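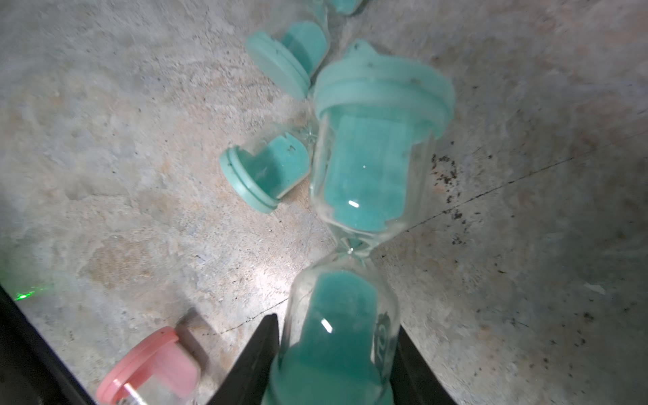
Wrist camera view, fingers closed on the teal hourglass, broken glass on the floor behind it.

I have been putting off writing about the demonstration drive at Trumel, partly because I work there and partly because everyone in our corner of the field is so cheerful about data right now. The pitch goes like this. You have a person drive the arm through a job over and over, you record the camera and the joint positions and the gripper opening, you feed the pile to a model, and the model learns the job. Need it to learn better? Make the pile bigger.

Our pile has a target of 4000 episodes. The task family is called "pick up fragile things from a floor," and hourglasses are one of the object sets. I'd like to know who picked 4000. I asked, and the answer was that Poltia used the same number on their last release, so ours had to be at least that. Fine. It's a number. But I have now spent enough hours going through the episodes that I have opinions about what is inside it.

Take the shot at the top. One hourglass is held by its lower bulb, with a black finger on either side. It has glass bulbs, ridged plastic caps, and teal sand in both halves. Around it on the concrete are broken teal pieces and a pink cap with a bit of clear glass still on it. For a person, it is obvious which item is worth being careful with. I am not convinced the label we give the episode says any of that. The label says "pick up hourglass." A cap with a stub of bulb attached is also, if you squint, an hourglass. Which one did we mean? We know because we wrote the task sheet. The model gets the sentence and the pixels.

I went through one batch of 267 episodes with this question in mind, and 47 of them had more than one thing on the floor that the label could fairly point at. The operators had all gone for whichever one they thought was right, and they mostly agreed with each other, which people at work took as good news. I'm less sure. They agreed because they'd had the same briefing in the same room. Run those clips past a crew at another site and I would bet on a different split.

Then there is the grip. Grabbing an hourglass by the bulb is a choice. You could go for the plastic cap, or you could try the neck if you hate glass. Our instructions say nothing about it. So the set holds bulb grips and cap grips and a few odd ones in between, and the training run is supposed to sort out which is better. Sort it out from what? We don't record force at the fingers. We have a pass or fail box, ticked by the same person who drove the arm, and the box doesn't ask how close the thing came to cracking. I've watched passes that made me wince.

I raised this in June and was told variety is healthy. Sure, variety in lighting and floor texture and where the object sits. I like that our floor is blotchy and has a line running across it, and I like the specks of debris, because real floors look like that. Variety in whether the operator had a plan is a different kind of thing, and I don't think we should be paying for it by the hour.

The fix I keep asking for is small. Cut the target. Add two fields to the form, one for which object was meant and one for where to grip it. Have someone other than the driver tick the box. I tried this on the side with 14 episodes and it was slow — painfully slow, if you are measured on episodes per shift, and everybody here is.

The reply I usually get is that the Kandale model does well without any of it. Maybe so. I have seen the Kandale reel and I have seen the Rivera reel, and both are very nice reels. Neither group shows me the tries between the cuts, and I'd trust either of them more if they did. I'd say the same about us.

The next review of the target is on 17th March. I am bringing the 47 clips, played at normal speed with the labels underneath, and I'm going to ask the room to point at the hourglass before I let each one run.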